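The Nudomach board at work – gallery

Hello and welcome to the gallery page! I've been promising this one since May, when the first people on the mailing list started asking what a trial at Oltovlow looks like and whether they could please see the board in use before they spent any money on it. Fair enough. I'd ask the same.

A quick word on who's talking, for anyone who has landed here from a search. I'm Benedita Salgado, I run the bench side of Oltovlow, and what I do most of the day is set small parts out on a board and watch two robot arms try to pick them up. We sell two things. One is the board kit, which is called the Nudomach and which you can put on your own table in front of whatever robot you've got. The other is bench time, where you send us your software and we run it on our arms, on our table, with our board, and send you back the results and all the recordings. Some people take both. Farzana Uddin, who answers the phone and is far nicer on it than I am, can tell you which one suits you in five minutes.

What's on the board

The idea is very plain and I'm not going to dress it up. It's a flat white board with places on it for parts, and the parts are blue so they show up well against it. There are pegs, there are cylinders, there's one with teeth round it like a gear and a short knob on top to hold it by. Some of them stand on little white plates. Then there are outlines printed on the board in different shapes, and those are your targets. Pick up from one place, put down in another. A four-year-old would be bored of it before you'd finished explaining.

Robots are not bored of it! The gear is the one everybody fancies their chances with, and it's the one that sends people home grumpy. The knob is a good size for a person. For a hand made of metal fingers you have to come down on it dead straight, or you end up pinching the teeth and tipping the whole thing over. The thin pegs are hard in another way, as they fall over if you so much as breathe on the plate, and a peg lying on its side is a completely different job from a peg standing up. We always start a trial with everything standing and only go on to the lying-down layouts once you've got a few clean runs behind you.

I get asked why we don't use something more like real factory parts, screws and connectors and so on. We do have a set of those, on another board, and it's lovely, and I'd still tell you to begin with the blue ones. If your hand can't manage a fat blue cylinder you'll learn nothing at all from watching it drop a screw (I've sat through that afternoon and I don't want you to have to).

The hands

Our bench has two arms, one on each side of the table, each with a multi-fingered hand on the end. That's the bit people write to us about. A lot of benches you can hire only have a two-finger gripper, and there's nothing wrong with those, I learned on one, but you can't try out anything to do with thumbs. With proper fingers you can pinch, you can wrap, you can hold a part with two fingers and steady it with a third. You can also get it wrong in about a hundred new ways, which Graça Tavares, our programmer, says is where the fun is.

Two arms means you can hand things over as well. Left picks, right places, or the other way about, or one holds a plate still while the other pulls a peg off it. Handovers are popular and I'd say most first-time customers try one far too early. Please do the single-arm runs first. Please! You'll be so much happier by teatime.

If your software only drives one arm, that's fine, we park the other out of the way and don't charge you for it.

How a trial goes

You send Graça your code or your trained model and she gets it talking to our controller. That usually takes a morning, and if it takes longer that's our problem and doesn't come off your hours. Then I set the board. Every layout has a number and a card, and I put each part exactly where the card says, so that your run 12 starts from the same place as your run 1. It's fiddly and I quite like it. I have the radio on.

A standard block is 300 attempts. You can have 400 if you're comparing two versions of something and want an even split across the layouts, and we've done one monster job of 3000 for a firm called Frade, who took the bench over several weeks and were a joy from start to finish. They wanted to know how their grasping held up as the finger pads wore down, so we just kept going and going, and Lilibeth Javier changed the pads on a schedule and wrote every change in the log.

An attempt counts as good when the part is standing inside its outline and the hand has let go and moved clear. If it's over the line, it's a miss. If it's in the outline but fell over, that's a miss too, and we mark it separately so you can see which sort of miss you're getting. People do argue with me about parts that are a hair over the line. I have a small plastic gauge for that and the gauge wins.

You get the lot afterwards: the score sheet, the joint readings, the view from the robot's own camera and my notes. The notes are in ordinary English and sometimes a bit cross.

The kit on its own

If you've got your own arms, you can buy the Nudomach and do all of that at home. The kit is 171 pounds, which covers the board, the plates, the full set of blue parts, the layout cards and a bag of spares, because you will lose a thin peg down the back of something in the first week. Postage is on top. Irina Tănase packs them, and she puts each part in its own little paper twist, so have a bin ready.

A few things I'd grumble about if I were reviewing our own product, and I may as well, as the people at Tristach borrowed one and told me all of them anyway. The cards are too glossy and slide about. The board wants fixing down, or a heavy hand will shove it across the table, and the kit doesn't come with clamps (it should, we're working on it). And if your table is a pale one you may find the edges of the board hard for your camera to pick out. We run ours on a dark surface and I'd suggest you do too – a bit of black matting from a hardware shop will do perfectly well.

On the plus side, the parts have stood up to a shocking amount of being dropped, squeezed and flung. We've still got our first gear in use. One tooth has a nick in it. It goes in every layout.

Questions I get every week

Can I come and watch? Yes, we'd love it. Bring a jumper.

Can I drive the arms myself? Yes, after an hour with Graça going through the stop buttons and the speed limits. She's strict about it and she won't be hurried.

Can I use my own hands? As in, hands you've built. Probably! Send Graça the drawing of the mounting plate and how much the thing weighs and she'll tell you the same day.

Do you do longer parts, bigger parts, squashy parts? Longer ones yes, squashy ones not yet. I've got a drawer of sponges and good intentions.

Can the recordings be kept private? They're yours. We don't show customers' runs to anyone, and the ones on this page are our own.

Booking is by email or phone, mornings are better, and it helps no end if you can tell us three things up front: one arm or two, which layouts you're interested in, and how your software expects to be fed its camera pictures. If you don't know the last one, say so, and Graça will work it out with you.

On the bench

Left hand down by one of the little blue pegs, right hand still up and waiting. All seven parts are on the board.

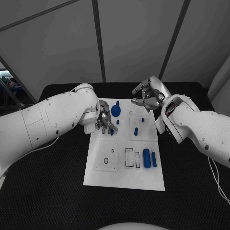
If you do book, ask for layout 4 early on, while you're fresh. It's the one people learn most from, and I can have the board reset and ready again before your kettle's boiled.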